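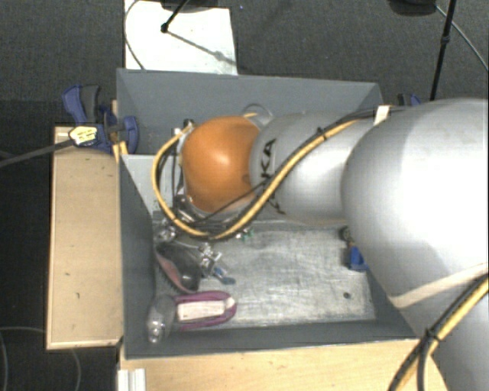 Brazo robótico industrial extendido sobre una cubeta gris.

Mastutard: registros sintéticos de pagos minoristas con moneda digital

Versión 4

Resumen

Mastutard es un conjunto de registros sintéticos de pagos de bajo importe liquidados en una moneda digital minorista simulada. Se genera con el motor Pustance y se distribuye en archivos CSV con codificación UTF-8. No contiene datos de personas ni de entidades financieras reales. Está pensado para probar conciliación de saldos, detección de duplicados y cálculo de comisiones.

Contenido

pagos.csv: 2.421 órdenes de pago, una por fila.
monederos.csv: 300 monederos, de particulares y de comercios.
liquidaciones.csv: 1.120 liquidaciones netas entre intermediarios.
esquema.json: tipos, claves y valores admitidos.

Campos de pagos.csv

id_pago: cadena, clave primaria.
origen, destino: identificadores de monedero. Ambos existen en monederos.csv.
importe: entero, en centésimas de unidad. Siempre positivo.
comision: entero, en centésimas. Cero en pagos entre particulares.
canal: «linea», «proximidad» o «diferido».
instante: segundos desde el inicio de la simulación, no fecha civil.
estado: «firme», «rechazado» o «pendiente».

Los pagos diferidos corresponden a operaciones sin conexión. Su instante es el de sincronización, y el de emisión no se conserva. Quien necesite estudiar el doble gasto debe regenerar los datos con la opción emision=1 de Pustance.

Generación

La simulación parte de una plaza comercial ficticia, Rerholm, con cuatro intermediarios y un único emisor. Cada monedero de particular tiene un límite de tenencia; el exceso se transfiere a una cuenta asociada que no figura en los archivos. Por ese motivo, la suma de saldos de monederos.csv no coincide con el total emitido. Los importes se extraen de una distribución lognormal truncada y los rechazos se asignan según saldo y límite, sin componente aleatorio.

Cambios respecto a la versión anterior

Se corrige el redondeo de comisiones en pagos de proximidad.
El campo estado sustituye a los antiguos valido y cerrado.
Se eliminan las liquidaciones con importe cero.

Limitaciones

No se modelan tipos de interés, divisas ni fraude organizado. La actividad del domingo está infrarrepresentada. Los resultados obtenidos con Mastutard no deben usarse para estimar la demanda de una moneda digital real.

Uso y mantenimiento

Se permite el uso docente y de investigación con mención del conjunto y de su versión. Mantiene los archivos el grupo Tamiru. Las incidencias se comunican en el repositorio, indicando el id_pago afectado. La próxima revisión del esquema está prevista para enero.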